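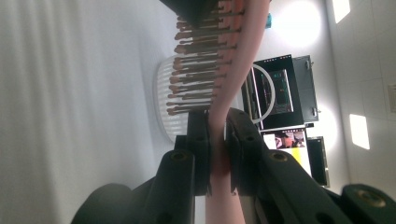

The Dressing Table Corner, Gallery

Welcome to the gallery page of our small room project. My name is Ekrem Yurt, and together with my friend Poul Snorradóttir I rent a flat in Marnport, on the upper floor of a house in Rowbotham Street. In February we began to put one corner of the bedroom in order. Before this, it was a place where everything landed: hair things, cables, cards, belts from bathrobes, and many small items without a home.

We are not designers. We only wanted a corner where a person can sit down in the morning and find the brush without opening five drawers. Some friends asked to see how we are doing it, so I am putting it on this page, with my notes. Please forgive my English where it is not perfect.

Pink strap and brush
The strap is a pale pink fabric one, and it becomes wider toward the brush. I like this color very much next to white. The brush (I say brush, Poul says it is more like a comb with pins) has a dark base and thin pins with small round brown tips, which stand in staggered rows. Behind the pins there is a round white piece with ribs, and it makes the corner look brighter. The black monitor is on the other side, with a gray metal case beside it. A small colorful picture in red and pink tones is below the monitor, and it goes well with the strap.

Some notes about the corner

Straps and belts. We had too many of them and they were always twisted together. Now each one is laid flat, folded two times and put in the top drawer with the fold to the front. The thin ones go on the left side. Poul first wanted to hang them on hooks, but then they fell down every time the door was closed strongly.

Brushes. Remove the hair with your fingers first, then wash the pins in warm water with a little mild soap. Put the brush with the pins down on a towel and leave it until the next morning. Do not put it on the radiator. I did this with my old one and the glue became soft.

Monitor. It is a strange thing to have near hair brushes, I know. But the flat has only two good sockets and both are in this corner. I wipe the screen with a dry cloth on the same day when I change the bed sheets.

Drawer boxes. They are from the Flimside series, bought second hand from a neighbor. The set had 46 pieces, and we kept the low ones only. The tall ones did not fit under the drawer edge, and they are now in the kitchen for tea and spices.

What is still to do: the cables need to be tied together, and one drawer handle is loose. Poul has also promised to sand the left side of the table, where the old paint has come off.

Page last changed on May 3, 2023.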